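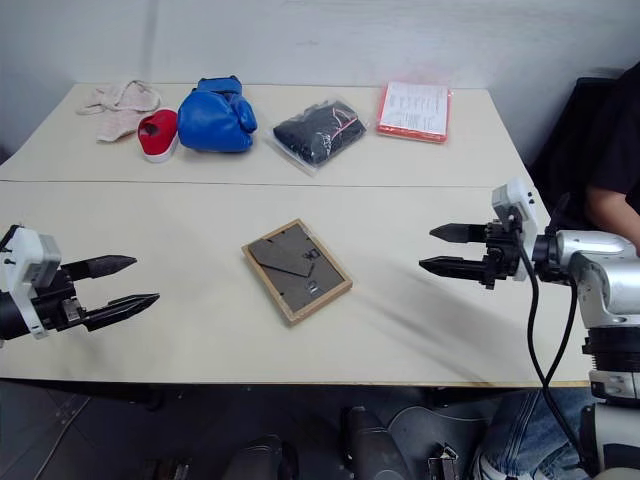

4. Fitting the batteries and setting the timer

1. Turn the Miritz lamp face down on a soft cloth and slide the switch to OFF.
2. Open the battery cover and insert three AA cells, matching the + and - marks.
3. Close the cover. Slide the switch to TIMER - the lamp shuts off after 15 minutes.

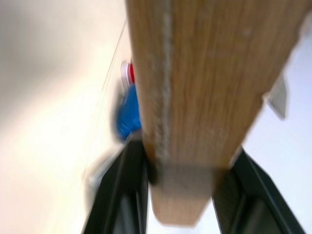 Wood grain, medium brown.

Caution: Do not mix old and new cells. Remove all cells before storage. 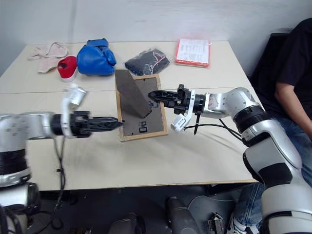 Golshifteh Amini writes that her lamp stayed dark until she pressed the middle cell down firmly. If yours does the same, check that cell first.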